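Search the guide Go All chapters

Wuretti Bench Guide
Section 6: Comparing two grippers in the simulator

By now you have the arm loaded and the wrist camera talking to the controller, so we can get to the part most people were waiting for – trying one gripper against another before you spend any money. Set aside a quiet hour for your first go. It gets much quicker once you know where things live.

1. Open the Grippers tab and choose the first one you want to try. We like to begin with the Roketti two-finger model, as it is the simplest to tune.

2. Set the view to Wrist. The back of the palm should sit low in the picture, with both fingertips showing and a clear gap between them.

3. Open the fingers all the way and leave them empty for now. Look at the surface through the gap, and if you can't see any of it, raise the camera a little at a time until you can.

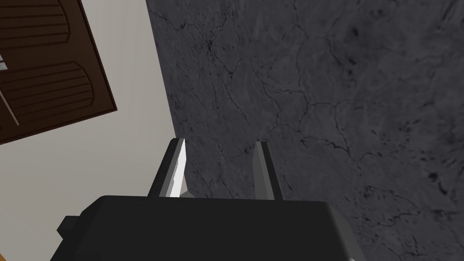 Marble and other busy patterns are a good test for the camera, so please don't be tempted to switch to a plain countertop just to get a tidier picture. Your real kitchen or workshop won't be so kind!

4. Press Run Set. The controller will try 100 grasps and save the results under the name you give it.

5. Swap in the second gripper (the Idov, say), leave every other setting just as it was, and press Run Set again.

Note: Each run is capped at 4000 steps. If yours stops early, check that the closing speed is no higher than 18.

Caution: Never send a closing force from the simulator straight to a real arm. Start at the lowest setting and work up slowly, with one hand near the stop button.

6. Open Compare and put the two runs side by side. Small differences can come down to luck, so run each gripper a second time if the scores are close.

Section revised 16th February by Dariusz Tokarz

Contact support | © Wuretti | Back to top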